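Home | Forums | Sim & Learning | Hardware | Wanted | Log in

Rorari Boards > Sim & Learning > Data collection

Thread: how many demos before you stop and train?

gritbucket
Doing pick and place in sim, teleop with a cheap joystick. Small parts onto a soft surface. I have 29 good episodes after two evenings and my wrist hurts. Plan was 200. Do I really need 200 or can I train on what I have and see. Policy is nothing fancy, two camera views plus joint angles, predicts short chunks of actions.

Also my resets are slow. Randomizer swaps the room stuff and the cloths every episode, which means a reload each time. Tempted to turn it off.

polewright
Train now. Takes an afternoon. You'll learn more from watching it fail than from another evening of joystick.

slowfeed
Disagree, sort of. Train now yes, but 29 will look bad no matter what and then people start changing the network when the problem is data. Seen it a lot on here. Get to 100 first.

polewright
He can just not change the network

slowfeed
nobody has ever just not changed the network

mallow_9
Don't turn off the randomizer!! We did that on the Daldale set, all one table, one wall color. Looked great until we moved a lamp.

gritbucket
ok leaving it on. One from tonight's batch, same task as the rest, spring onto cloth

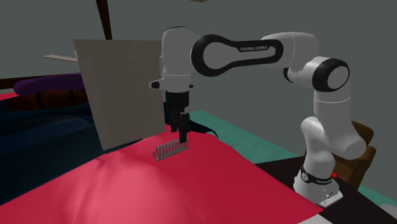

Grip height is where my episodes are all over the place. Half of them I come in high and drop, half I go right down into the fabric before letting go. With the spring this close over the red cloth I never know which one to do, the cloth isn't even level, there's a ridge running through it and a drop could roll off either side. So do I pick one style and redo the others? Or keep both and hope it sorts itself out. Only the two cameras and the depth on a soft surface is hard to judge from either of them.

slowfeed
Pick one. Mixed styles is the classic way to get an arm that hovers and dithers. It averages high and low and does neither.

polewright
Depends on the policy. If it can handle more than one mode then both is fine, that's the whole point of those. If you're on plain regression then yeah pick one.

gritbucket
plain regression

polewright
then pick one lol

tinsnip
Going low is the better habit. Dropping works in sim with whatever friction you typed in. On a real cloth a spring bounces or catches. If you ever want this off the screen do the low one and open slow.

slowfeed
+1 to low. And pause the same amount before opening, every time. I count two in my head. Sounds dumb, but jittery timing at release was my worst source of bad grasps on the Estrella parts.

mallow_9
I'd go against that a bit. Pauses teach it to stop. Mine learned the pause and sat there forever becuase every frame in the pause looks like the one before it. I trim them now, anything with no joint motion gets cut down.

slowfeed
Trim yes but leave a few frames. You cut them all and it opens on the way down.

mallow_9
fair

gritbucket
So: low, short pause, trim after. Throwing out the drops leaves me with less than half. Ugh. What about the board, the big upright one by the gripper? Some episodes it spawns close enough that I have to swing the wrist wide to get past. Those ones look ugly, path is weird. Keep or toss?

tinsnip
Keep, those are the most useful ones you have. Ugly is fine if the part ends up where it should. Toss the ones where you touched the board.

polewright
Keep some touches too if you recovered cleanly. Recovery is worth a lot and nobody records it on purpose.

tinsnip
Not in a first set. Get the clean thing working, add recoveries in round two.

polewright
We'll never agree on this one

gritbucket
Going with clean for now. Target is 100, all low, randomizer on. Will post the success numbers in here whatever they are. Sometime in May probbaly, work is busy.

slowfeed
Hold some scenes out before you train. Whole scenes, not random frames. Random frames will flatter you.

Comments (3)

kettleboy: same dithering problem here, picking one style fixed most of it. wish I'd read this first

odd_lathe: what joystick? mine drifts on the yaw and every episode has a little twist at the end

gritbucket: old flight stick, big deadzone on the twist axis. try that, and check it's centered before you hit record

Related threads
Grarnania loader drops last frame of episode
Trimming idle frames, script inside
Estrella parts pack, bad collision meshes?
Joystick vs hand controller for teleop
Daldale set, who still has a copy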